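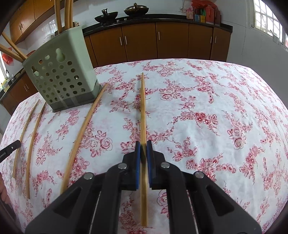
New house rules for hand-held grippers used in home recordings come into force at Clalulau in August, and the first thing most crews will notice is how dull they are. Eleven pages, mostly about tables. The rules cover who may record, where, for how long and what has to be written down afterwards. Kitchens get a chapter to themselves, and small cutlery gets most of that chapter. A wooden chopstick gripped between the blue-lined jaws, three others lying on a rose-print cloth, a green utensil basket at the side: that counts as a "thin object task" under the new wording, and thin objects now carry the strictest checks of the lot.

The document was drawn up with Zirnport, who run the storage side, and Hirvonen, who train the crews. It replaces a two-page sheet that had been copied and recopied so many times that three versions were in use by spring.

"People were doing good work to different rules," said Impi Kuusisto, who led the drafting. "One crew wiped the pads every hour, one did it at lunch. Then you put the recordings together and wonder why they dont match."

Main points for crews. Pads to be wiped and looked over every 30 minutes, and at once after anything greasy. Pivot screws checked by hand before the first take. No gripper to be used within reach of a lit hob, no exceptions, and that includes a hob somebody says they are about to turn off. Householders must be told in plain words what will be in view, and may have any room or shelf left out.

Tablecloths stay. An early draft wanted every table stripped to a bare surface, and crews objected loudly. Patterned cloth, wrinkles, ordinary clutter on the worktop, all permitted, provided the cloth doesn't hang where feet can catch it. Kuusisto said the bare-table idea was hers and she was glad to lose it.

Sessions are capped at 400 takes per household, breaks not counted. Zirnport wanted the cap higher. Hirvonen wanted it lower. Settled in one afternoon after what one person present called a long lunch.

The part likely to cause arguments is on shared tables. Two grippers may work over the same cloth, as when one holds a chopstick upright and the other brings a second in at a slant from the right, but only if both people have agreed beforehand who moves first. Either may call a stop. Nobody reaches across the other's arm. If the two tools touch, the take is marked and kept, not deleted, a change from the old sheet which told crews to bin it.

Minttu Sjöberg trains crews at Hirvonen and has been trying out the draft since spring. She likes the stop rule. She is less keen on the paperwork, wich she says adds a good quarter of an hour to each visit. "Fine if you've one kitchen a day. With three you feel it."

A trial of the draft took in 144 households and 2,076 hours of recording, according to Clalulau. Full results have not been published. The firm says a summary will go out to crews with the final text, and that the forms have already been shortened once on the back of complaints. A second trim is possible. 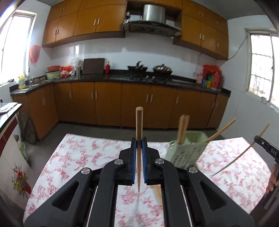
What happens next

Crews trained on the old sheet get a half-day refresher, paid. New starters do the full course. Vesent, which supplies replacement pads, has asked for the wiping rule to name which cleaning fluids are safe, and that will be added as a note before August. Comments on shared tables are still being taken, by email to the drafting group, until noon on the last day of the month before. Printed copies on request. The old sheet should be taken out of kit bags and thrown away, all three versions of it.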